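3.2 What people keep in the second drawer

I should say up front that I never planned to write a section on drawers. The study was supposed to be about how people remember recipes that nobody in the family has written down, and I had a tidy interview guide for it. Then, in my second interview, Yvette Hiebert stopped in the middle of explaining her mother's punch, got up, and started opening things. She couldn't tell me the amounts sitting down. She had to go stand where she mixes it, and then out it all came – the order, the measures, even the argument over nutmeg!

After that I let everyone wander. Of the 45 people I talked to, most moved toward a cupboard or a drawer at some point while they were telling me a recipe, and I started noting down when they did it (my notes from the first few are a mess, sorry to my coder, Keegan Tremblay). We ended up with 137 of these moments across the transcripts. Drinks recipes set them off more than baking did, which surprised me, and I come back to that in Section 4.

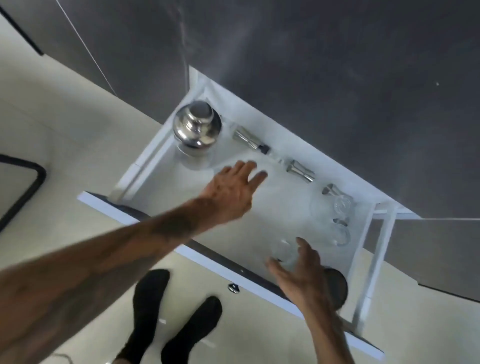

Ustik, March 2020

Figure 2. A drawer of bar tools, with a metal shaker and a jigger.

Bar tools turned out to be great for this kind of talk. A jigger is a measure you can hold, and plenty of people remembered the cup and which end of it to fill long after they had lost the number of ounces. Lorne Robichaud put it nicely: "I know it's the little side twice. Don't ask me what the little side is." He made his December drink that way for years, and when I asked him to write it down for a stranger he got stuck on the first line.

Penner's idea of "reach memory" (Lucie was kind enough to let me use her unpublished notes) fits a lot of this, but I think it leans too hard on the hand. Several people only looked at the drawer and never touched it, and the recipe came back just the same. My own hunch is that the place does as much work as the tool, though I can't separate the two with the interviews I have.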